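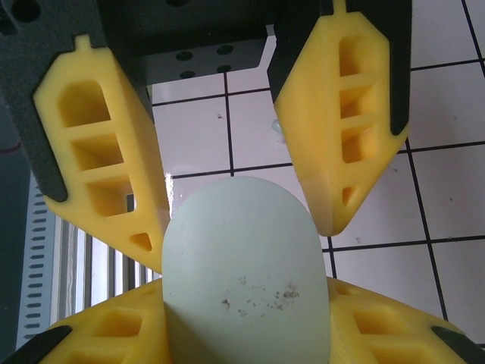
Hearing Protection and Earbuds at Fostudside: Your Questions Answered

We get a lot of lovely emails before every show, and many of them ask the same things, so Roos Hoekstra at our front desk has gathered the answers in one place. If yours isn't here, do write to us!

Is it really that loud in the hall?

On band nights, yes. The main hall holds 591 people standing, and the sound has to reach the folks at the back as well as the ones leaning on the stage. Choir and acoustic evenings are much gentler, and plenty of our regulars go without any protection for those.

Do you sell earplugs?

We do – foam ones at the coat check for $2 a pair, and you're welcome to ask for help fitting them. Roll the plug thin, reach over your head to pull your ear up and back, slide it in, and hold it there while it swells.

Can I just wear my regular earbuds instead?

We'd rather you didn't count on them. Some do block a fair bit of noise, but most were made for listening, and they vary a great deal from one model to the next. Bring them for the train ride home, by all means.
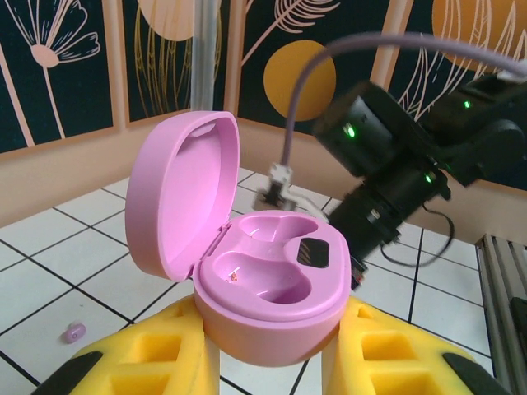 A pink charging case with the lid open and no earbuds in it.

I left something behind. What do I do?

Oh, it happens to the best of us. Email us with the color, the brand if you know it, and where you were standing or sitting. Small things go in the drawer at the coat check, which you can visit on Thursday from noon until the box office closes.

What about children?

Please bring earmuffs in a child's size, as foam plugs rarely stay put in little ears. We keep a few pairs to lend, first come, first served.

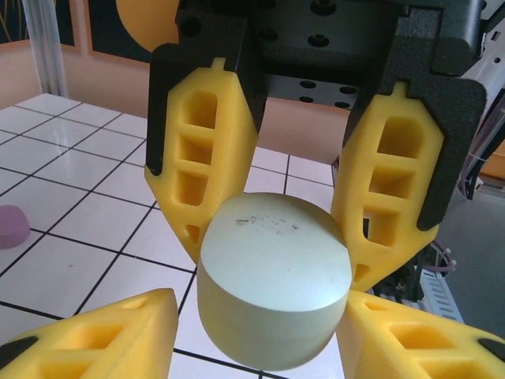

Babies are welcome at the morning family concerts, where we turn the volume down and leave the side doors open so you can slip out for a feed or a wander.

Who can I talk to about seats farther from the speakers?

Belmiro Calado looks after seating and is very happy to move you if there's room. The left side of the balcony is the quietest spot we have.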